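Visit to the Wernodis padel and racket hall
3 February 2026

Wernodis is a racket sports hall on the edge of an industrial estate, ten minutes on foot from the last stop of the number 3 bus. It opened in July with padel and badminton, and has since added pickleball. Our club has been looking for somewhere to play through the winter, so I went along to the open day to see the courts, ask about prices and have a few games.

The building was a furniture warehouse. From the car park it still looks like one, apart from the sign, and the entrance is round the side by the loading bay. Inside there is a reception desk, a small shop and a café with a long window over the padel courts. Visitors were asked to sign in and were given a paper wristband, then left to walk about until the first talk.

Rimantas Lukoševičius runs the place and gave the talk. He played badminton at county level and worked in flooring before he took on the lease. He said the floor had been the largest single cost after the heating. The warehouse slab was sound but not level, and it had to be ground down before anything could go on top. The padel courts have the usual sand-dressed turf. The badminton and pickleball courts share a sprung floor with a cushioned surface from Brotar, which I found comfortable after two hours in ordinary court shoes.

Pickleball is played on three courts at the far end. They have permanent lines in a pale yellow and proper nets, which makes a change from the taped lines and sagging portable nets we put up with at the leisure centre. Space behind the baselines is good. Between the courts it is tighter, and there are low barriers to stop stray balls. I would like them a little higher, as we still had to stop play several times for a ball from next door.
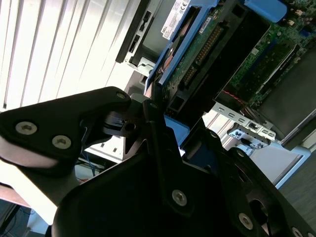
Lighting is by long strips set to the sides of each court, so you don't look straight into a lamp when you go back for a lob. It was even from one end to the other. The ceiling is high enough for badminton and I didn't see anyone hit a beam.

Noise is the weak point. With all three pickleball courts in use it was hard to hear the score being called from the other side of the net. Lukoševičius said that panels had been ordered for the end wall and should help. The badminton players I spoke to had mixed feelings about sharing the hall, and one of them told me she now books early mornings to avoid us.

After the talk there was a beginners' session with the head coach, Žydrūnas Kuusk. He came to pickleball from tennis and keeps his explanations short. We did the serve, then the two-bounce rule, then twenty minutes at the kitchen line trying to keep the ball low. Most of the group had never held a paddle. By the end they were playing full games, with a fair bit of arguing about who had stepped into the kitchen. Those of us who already play were put together on the last court, and I lost two games out of three to a retired couple who hardly moved their feet.

The shop had a table of Veltorico paddles to try. I used one of the heavier ones for a game and got more depth on my returns, but my wrist knew about it afterwards - I'll stay with my own for now. They also restring rackets on site.

Booking is done through the hall's own website or at the desk. Members can book a week ahead and everyone else three days ahead. The hall has 621 members at present and is aiming for 1000, at which point Lukoševičius expects to open a second row of courts in the unit behind. I asked whether a club could reserve a regular evening. It can, provided it takes at least two courts and pays for the month in advance. Weekday evenings before eight are already full, so we would be looking at a late slot or Sunday afternoon.

Changing rooms are clean and plain. There are four showers in each, and lockers that take your own padlock, so bring one. The café does soup, toasted sandwiches and decent coffee, and closes an hour before the hall does. Parking is free but fills up when the gym across the road has classes.

I have asked for the club rates in writing and will bring them to the next meeting. Anyone who wants to try the hall before then can join the Thursday social session, which is open to non-members. Paddles can be borrowed at the desk.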